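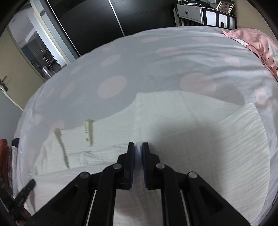 A cama hoje de manhã, com a toalha manchada à esquerda do monte.

Mancha amarelo-acastanhada em toalha branca, e como separar o resto da pilha

Publicado por Riku Tamura em Lavandaria e roupa de casa

Boa tarde a todos. Peço desculpa pelo meu português, ainda estou a aprender.

Tenho em cima da cama um monte de roupa branca para separar. A maior parte é um tecido enrugado, com risquinhas finas em relevo, parecido com crepe. Há também uma toalha branca com uma mancha comprida, entre o amarelo e o castanho, que desce na diagonal. Não sei de que é a mancha. A toalha esteve guardada desde abril num armário da casa anterior e só agora a encontrei.

Já lavei a toalha duas vezes a 40 graus, com o detergente normal, e a mancha ficou igual. A minha vizinha disse para usar lixívia, mas tenho medo de estragar. As minhas dúvidas são estas: posso pôr a toalha de molho junto com o tecido enrugado? E este tecido, passa-se a ferro ou não? O lençol das bolas cor-de-rosa também precisa de ser lavado e não sei se pode ir com os brancos.

Moro num apartamento pequeno e não tenho tanque, só a máquina e uma bacia de 8 litros. Agradeço muito a ajuda.

Gedisari

Olá Riku. Separe a toalha de tudo o resto, isso é o primeiro. Uma mancha dessa cor numa peça que ficou meses guardada pode ser gordura antiga ou então ferrugem, e o tratamento não é o mesmo.

Comece pelo percarbonato: uma colher de sopa bem cheia em 5 litros de água quente, molho de uma noite, depois máquina a 60 graus se a etiqueta deixar. Se clarear um pouco, repita. Se ficar exatamente na mesma, desconfie de ferrugem e compre um produto próprio para isso na drogaria. Lixívia não – na ferrugem só piora e nunca se mistura com outros produtos.

O tecido enrugado lave a 30, centrifugação baixa, e não passe a ferro. As rugas são do próprio tecido e com o ferro ficam achatadas. Sacuda e pendure direito.

O lençol eu lavava sozinho na primeira vez, por causa do rosa. Depois disso já pode ir com roupa clara.

Ultico

vinagre e sol. a minha mãe fazia assim e saía tudo

Stoltow

Concordo com a Gedisari, só acrescento que não use a máquina de secar antes de a mancha sair. O calor fixa muitas manchas e depois é mais difícil. E o vinagre não se junta ao percarbonato no mesmo molho, se quiser experimentar faça noutro dia e enxague bem entre os dois.

Se não sair, corte a toalha em panos para o chão. Eu tenho uma gaveta cheia deles.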